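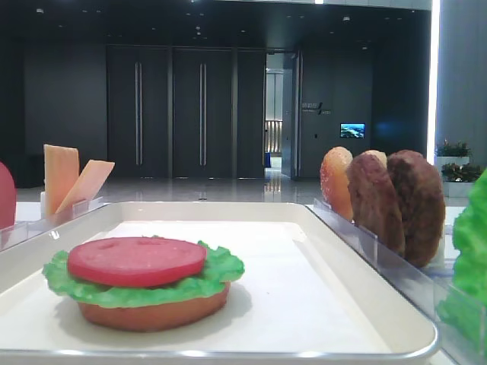
Section 2: Setting Up and Building Your First Burger

Welcome to the fun part! You've unpacked your Karano Burger Counter, you've checked the pieces against the list in Section 1, and now it's time to get the counter ready for its first order. Set-up goes quickly once the racks are in the right spot, and after that you can build, take apart and build again as often as you like.

Before you start

Choose a flat, steady table with room on both sides of the tray. The racks are clear, so they can be hard to spot against a pale tabletop - keep them away from the table edge where a sleeve might catch them.

CAUTION: Pieces are for pretend play only. They are not food and must not be chewed, heated or put in a microwave or dishwasher.

Setting out the counter

1. Wipe the white tray with a soft, dry cloth and lay it in front of the player, rim facing up.

2. Put one clear rack on the left, behind the back rim of the tray. Turn it so that it runs away from the player at a slant.

3. Put the second clear rack, the one with the dividers, along the right side of the tray. Slant this one toward the back of the table too.

4. Stand the cheese slices in the left rack. They don't have to be perfectly straight. A slice that leans on its neighbor is easier for small fingers to pick up!

5. Stand the sesame bun top and the patties in the right rack, with the bun top at the left end. You want every piece on its edge so the player can see what's in stock.

6. Stand any spare tomato and lettuce beside the racks, within easy reach.

NOTE: If a piece flops over, slide it closer to a divider. Don't wedge two patties into one slot, as the textured surface will scuff with time.

Building the base

Every burger in the Karano order book starts with the same three layers, so it's well worth getting these right. Once players have the base down they can race through the cards, and that's when the game really takes off.

1. Take a bottom bun and lay it flat on the tray, a little left of center. This leaves plenty of open tray on the right for the next piece.

2. Lay a lettuce leaf on the bun. Let the ruffles hang over on both sides - it looks great, and it gives you something to hold when you take the stack apart.

3. Set a tomato slice on the lettuce and nudge it to the middle.

Check the stack from the side. If the tomato tips, lift it off, press the lettuce down gently with your palm and try again.
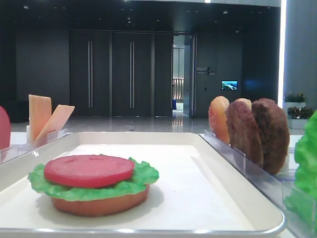

2.2 Finishing the Order

Now the base is ready and waiting, and the player gets to choose. Draw a card from the order deck and follow the layers from the bottom up. If you're playing without cards (our favorite way on a rainy afternoon), just call out an order and see what happens.

1. Read the whole order before touching a piece.

2. For a Mornport Classic, add one patty, then one cheese slice, then the sesame bun top.

3. For a Sernton Double, add a patty, a cheese slice, the second patty and the second cheese slice. Finish with the bun top.

4. For a Garden Special, go straight to the cheese and skip the patties altogether.

5. Call "Order up!" and slide the tray forward.

TIP: The Double is a tall stack, and it's a real thrill to get it to the far side of the table in one piece. Push the tray by its near rim with both hands.

Timed play

Ready for something faster? Turn over the sand timer and try to fill 2 orders before it runs out. Start with the racks full and the tray clear. When players find this too easy, swap the two racks so that the cheese is on the right - you'll be amazed how much that slows everyone down.

Taking the burger apart

Work from the top down and put each piece back in its own rack as you go. Lift the lettuce from the middle, never by one ruffle, so it keeps its shape for the next round.

Cleaning and storage

Wipe the pieces with a damp cloth and let them air-dry. Use a dry cloth only on the clear racks. Paper towels can leave fine scratches. Store the lettuce on top of everything else in the box.

NOTE: Replacement buns, cheese slices and rack dividers can be ordered from Yazzie Play Supply. Please have the set number from the bottom of the box ready.

Section last revised 20/04/2020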